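Home | Family | Couples | Money | Living Together | Contact

How to Share a Vacation Rental With Your Sibling and Both Partners

October
By Tatu Shirima

Two couples in one house is cheaper than two hotel rooms, and if one person in each couple grew up in the same family, most of you already know how the others behave before breakfast. The trouble usually comes from money and bedrooms. These steps cover both, plus food and cleaning. They assume four adults and a stay of a week or more.

Step 1. Set the total before you look at listings

Ask each couple for the most they can spend, including travel. Have them send it to one person privately. Use the lower number for both couples. If your sister says 4000 for everything and you could go higher, 4000 is the number. Don't offer to cover the gap. It sounds generous in spring and gets brought up in August.
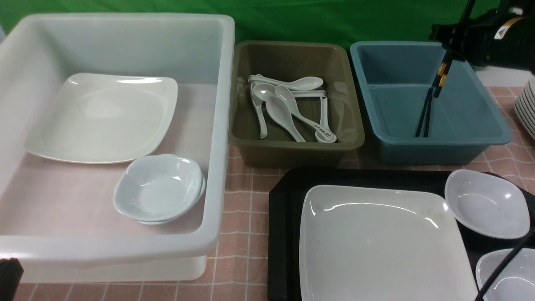

Plate, bowls and soup spoons sorted into plastic bins.

Step 2. Agree on bedrooms before you pay the deposit

Look at the floor plan together. If one bedroom has its own bathroom, decide who gets it now. There are two fair ways:

- The couple in the better room pays more. We paid 452 extra for ours on a 9 night stay and had no complaints.
- You swap halfway through. This means washing sheets mid-trip, so check that there is a washer.

Also check which rooms share a wall. Adult siblings rarely want to sleep on either side of thin drywall with their partners. If the layout is bad, ask the host about a sofa bed in another room, or keep looking. Do this before anyone has paid.

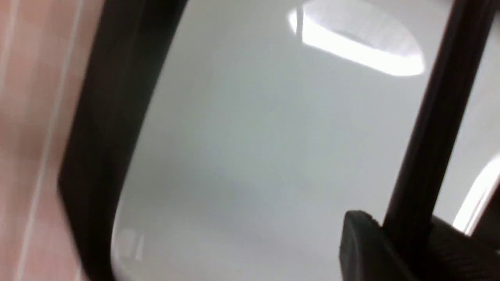 Pink wall tile with pale grout lines.

Step 3. Put one person in charge of the booking

One name goes on the contract, and that person talks to the host. Everyone else pays their share within a week. Put it in writing, even if it is only a group message. Include what happens if a couple splits up or someone can't get the time off. Our rule is that whoever drops out still pays their half of the rent unless the place can be canceled for free.

If you are the sibling who always organizes things, let the other couple take this one — or at least ask.

Step 4. Split the food

Keep a shared pot for basics such as coffee, milk, bread, oil and dish soap. Each couple puts in the same amount on the first day. Alcohol and snacks stay separate.

For dinners, take turns. The couple that cooks doesn't wash up. Plan one night in three with no shared dinner at all, so each couple can go out alone or eat cereal in peace.

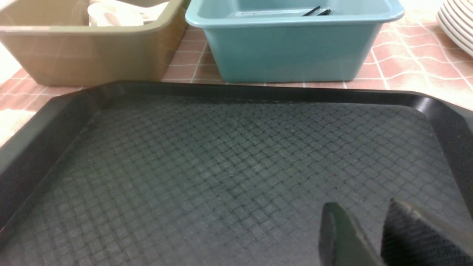
Black serving tray with a basket-weave texture.

Step 5. Talk to your own partner first

Old family habits come back fast in a shared house. You and your brother may argue over the car keys and forget it in five minutes, while his girlfriend sits there wondering if she should leave the room. Tell your partner what to expect. Agree on a phrase that means "let's go for a walk." Problems with your sibling are yours to raise, and your partner shouldn't be the one carrying messages.

Step 6. Settle up before you leave

Do the math on the last evening, with the receipts on the table. Round to the nearest dollar. Send the money that night. Then divide the cleaning by room. Each couple does its own bedroom, one does the kitchen, and the other does the bathroom and the trash.

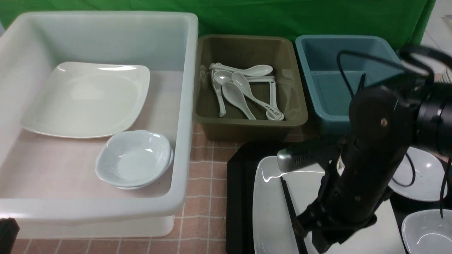
Square white plate and stacked bowls in a storage bin.

If something gets broken, tell the host the same day and split the charge evenly unless one person wants to own up to it.

Thanks to Josphat Muli for the note about bedroom swaps, which I had left out of the first version.

Related
When Your Brother's Girlfriend Moves In
How to Turn Down a Family Trip
Splitting Rent by Income
Visiting the In-Laws for a Long Weekend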